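Cengate Swap Shelf Is Back, And It's Bigger

11/11/2018

Right, I've been sitting on this one for a while and I'm so pleased I can finally tell you. The Cengate swap shelf is coming back! It'll be in the old ticket hall on Rorkudell Street, same spot as before, only this time we get the side room as well (the one with the radiators that work).

If you missed it last time round, you bring a book, you take a book. Jigsaws and board games are fine too, but do check the pieces are all there, please. I took home a lovely harbour puzzle in January and spent a whole evening hunting for a bit of sky that was never in the box.

Juwita Wibisono is running it again and she's had 23 boxes of paperbacks given to her already, mostly crime, with a fair few cookery books and six boxes of nothing but children's stories. I had a nosy through a couple and came away with two gardening books I don't need. My windowsill is full as it is!

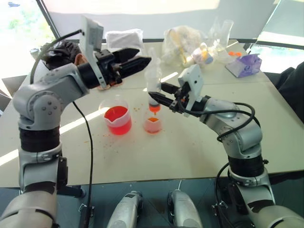 Two robot arms over a pale tabletop.

Doors open at 2 and there'll be tea and cake from Santoso, the bakery by the bridge. Afiq Latuheru tells me the ginger loaf is on the list, so I'll be near the front of the queue and I won't be sharing. Cake is paid for in cash only, so bring some change. The swapping is free.

There's a new corner for large print this year, after lots of you asked for it, and a small shelf of books in other languages. That one's looking thin, so if you've got anything in Danish or Indonesian gathering dust at home, Juwita would love to have it. She's especially keen to find a Danish copy of anything by anyone, as her neighbours have just moved over from Hornum and have read everything they brought with them.

Parking is the usual headache, so walk if you can or get the bus to the bridge. Bags are a good idea too, we ran out last time and I saw one chap going home with his coat full of westerns. Leftover books can be dropped at the side door until 6.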